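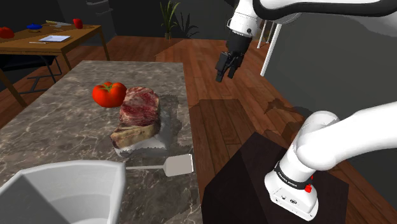 Vol. 9, p. 24

4.2 Two grippers, one steak

The kitchen task was run in simulation, which spared us the butcher's bill. Figure 4 shows the layout with the plain two-fingered parallel gripper, which we call Posero after the software module that drives it. The raw steak, the tomato and the spatula share a marble worktop, and the FRANKA EMIKA arm stands on a pedestal beside it. The second gripper, Lencho, has jointed fingers and a much longer list of settings. Both were driven by the Casstead controller, with the same gains and the same 30 second limit per attempt.

We ran 2380 attempts in all, split evenly between the two. Posero did well on the tomato and badly on the steak, which it tended to pinch at one corner and then lose. Lencho held the meat more often but took its time closing, and several of its failures were simply the clock running out – a fault we share, having set the clock.

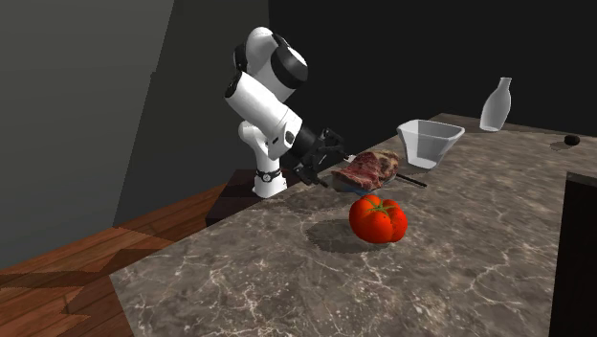 Changing the approach angle helped Lencho more than any amount of tuning, a discovery that came after a month of tuning. A shallow approach from the side gave the fingers more of the meat to close on. The same change did nothing for Posero. We repeated the runs with the older Prandstead controller and the ranking held, though both grippers were slower and the tomato suffered for it.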